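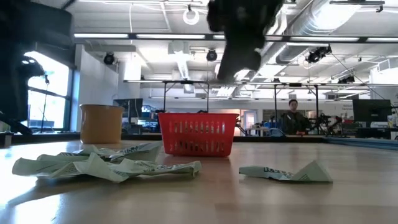

나무 테이블 위의 빨간 바구니와 연두색 종이

플러데일 부고 기록 사업 중간 보고
받는 분: 피무스 재단 루세로 리바데네이라 담당자님

루세로 님, 안녕하세요! 지난번 통화에서 표 말고 이야기로 좀 써 달라고 하셔서 이번에는 정말 편지처럼 씁니다. 표는 따로 붙였으니 숫자만 급하신 분은 그쪽을 봐 주세요.

먼저 제일 궁금해하실 것부터요. 옛 지역신문에서 부고를 옮겨 적는 작업은 848건까지 왔습니다. 봄에 계획서를 쓸 때는 9월이면 끝날 줄 알았는데, 신문이 한 부고를 두세 번씩 고쳐 실은 경우가 생각보다 많더라고요. 이름 철자가 다르고, 나이가 다르고, 어떤 분은 장례식 장소가 아예 옆 동네로 바뀌어 있어요. 처음에는 나중에 실린 것만 남기다가 에드가르 니나 씨와 한참 이야기한 끝에 전부 남기고 서로 연결해 두기로 했습니다. 그 바람에 앞쪽 작업분을 다시 손봐야 했고, 솔직히 그 몇 주는 진도가 거의 안 나갔습니다.

유족 인터뷰는 서른 가족이 목표였는데 지금까지 일곱 가족을 만났습니다. 네, 적지요. 전화로는 다들 좋다고 하시는데 날짜를 잡자고 하면 조금만 더 있다가 하자고 하세요. 재촉할 일이 아니어서 기다리고 있습니다. 대신 한 번 만나면 이야기가 길어요(녹취 푸는 시간을 예산에 너무 짧게 잡았다는 말씀을 여기 슬쩍 끼워 넣습니다). 로사우라 코리 씨 댁에서는 장례 때 읽은 추도사 원고를 통째로 빌려주셨고, 어머님이 직접 골라 두신 노래 목록까지 보여 주셨어요. 원고는 스캔해서 바로 돌려드렸고, 공개 범위는 가족끼리 더 상의하신 뒤에 정하기로 했습니다.

스케스트컴에서 연 추도글 쓰기 모임도 잘 되고 있습니다. 원래는 부고 읽는 법을 알려 드리는 자리였는데 두 번째 모임부터 다들 쓰는 쪽을 더 원하셔서 순서를 바꿨어요. 오르텐시아 소텔로 선생님이 진행을 맡아 주시고 저는 뒤에서 차를 끓입니다. 마감도 없고 낭독도 하고 싶은 분만 해요. 첫 줄을 못 쓰겠다는 분이 제일 많은데, 그럴 때 선생님은 고인이 아침에 뭘 드셨는지부터 적어 보라고 하십니다. 저도 아버지 이야기로 따라 써 봤는데 누룽지에서 막혀서 아직 반 쪽입니다.

잘 안 된 것도 적어야겠지요. 타이페 묘지 쪽 매장 대장은 아직 열람 허가를 못 받았습니다. 신청서를 두 번 냈고 두 번 다 서류가 빠졌다는 답을 받았어요. 한 번은 제 실수가 맞고, 나머지 한 번은 그쪽 양식이 중간에 바뀐 것이었습니다. 호나탄 우레고 씨가 새 양식을 구해 와서 지금 다시 쓰고 있습니다. 이게 늦어지면 부고와 묘지 위치를 잇는 부분은 다음 기간으로 넘겨야 할 것 같아요.

돈 이야기입니다. 스캐너 임대료는 계획보다 덜 나갔고 녹취비는 더 나갔습니다. 임대료 남은 금액을 녹취비로 돌려 써도 되는지 여쭙고 싶어요. 안 된다고 하시면 인터뷰 요약본만 먼저 내고 전문은 천천히 풀겠습니다. 여비와 다과비는 계획대로입니다.

다음 보고까지는 중복 부고 연결을 마치고, 유족분들이 직접 틀린 곳을 고쳐 달라고 하실 수 있는 신청서를 만들 생각입니다. 벌써 한 분이 할머니 성함에서 한 글자가 틀렸다고 알려 주셨거든요. 바로 고쳤고, 신문에 실린 원래 표기는 주석으로 남겼습니다.

혹시 모임에 한번 들르실 수 있으면 미리 알려 주세요. 오후 2시에 시작하고, 조금 늦게 오셔도 괜찮습니다. 녹취비 건은 답을 주시는 대로 예산표를 고쳐서 다시 보내 드릴게요.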